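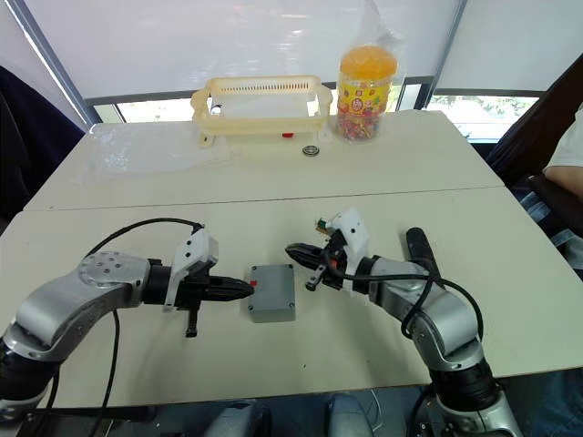 Foster Intake at Skastton

The Skastton shelter stopped housing kittens under eight weeks in February. Every litter that comes in now goes straight to a foster home, usually the same evening, and returns at 14 weeks for adoption.

Eamon Flanagan runs the intake desk. He keeps two lists, one for homes with a spare room that can be closed off and one for homes without. Only the first list takes unvaccinated litters. Quarantine is 14 days, counted from the last new animal, and a single late arrival restarts it for the whole group.

Kittens are weighed at 7 a.m. before the first feeding. A healthy one at four weeks should be close to its littermates in weight, and any kitten that loses weight on two mornings in a row goes to the clinic in Jaunzems. Foster homes pay nothing for this. The shelter's account there was capped at 4000 dollars for the year and has already been raised once.

Adoption forms are checked against the landlord's written permission. Flanagan says this is where most applications stall. "People assume a yes from the building manager is enough. We need it on paper, with the unit number."

Adult cats still stay on site, in the old Poven wing, which has room for 300 animals but is staffed for far fewer. Dogs are handled by Zesona across the county line, under a separate contract with its own fees and its own waiting list. Transfers between the two go out on the afternoon van, with vaccination records taped to the carrier lid.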